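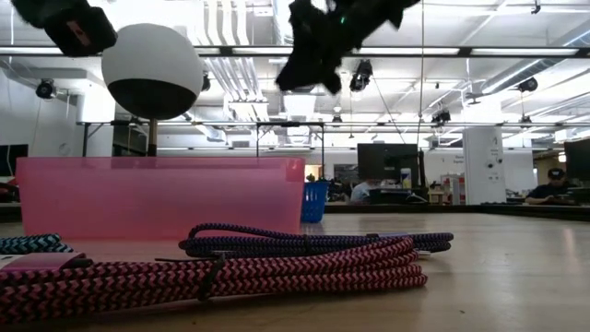
Tultell Gripper Sleeve, Furry Style
Replacement notice and fitting information

Product status: Available. Sleeves from the first production run are being replaced free of charge.

The Tultell sleeve is a slip-on fabric cover for two-finger grippers. It covers the finger housings and the wrist joint and leaves the fingertip pads free. The long pile softens contact with people and with delicate goods.

What went wrong with the first run

On Thursday, June 10, 2021, a customer reported that a gripper had failed to let go of a coiled cable when told to open. The fingers opened to their full width, but the cable stayed up. A tuft of pile had worked its way into the braid and wrapped around a zip tie. The arm then moved on to its next position and pulled a second coil off the table with it. Nobody was hurt. One cable connector was bent.

Wolfram Hinrichs from our service department repeated the job at our Hutesgate workshop with the same type of sleeve. He ran 160 pick and release cycles with braided cable and got 2 snags. Both happened with pile longer than 40 mm on the inner side of the fingers. With smooth items such as plastic bins we have no reports of snagging.

A second problem came up during these runs. Loose fibers had settled on the finger slide and slowed the closing movement. The controller read this as a light grip and raised the force.

What has changed

The inner side of each finger is now short pile. The seam at the wrist is double stitched – the old single seam was where most of the fibers came from. Sleeves made from August on have a gray tag inside the cuff. If yours has no tag, it is from the first run.

Until your replacement arrives

Do not use a first-run sleeve on braided cable, netting, cord or anything held with zip ties. Stop the arm before you free a snagged item by hand. Do not pull on the item while the drive is on. Brush out the sleeve at the end of each shift and check the finger slide for fibers.

Fit

Kuhlmann two-finger grippers: standard sleeve
Zovenetti two-finger grippers: standard sleeve with wide cuff
Other makes: please send us the finger length and wrist diameter

Ordering a replacement

Write to Britta Eichhorn in customer service with your order number and the make of your gripper. You do not need to send the old sleeve back. Cut through the cuff before you throw it away so that it can't be fitted again.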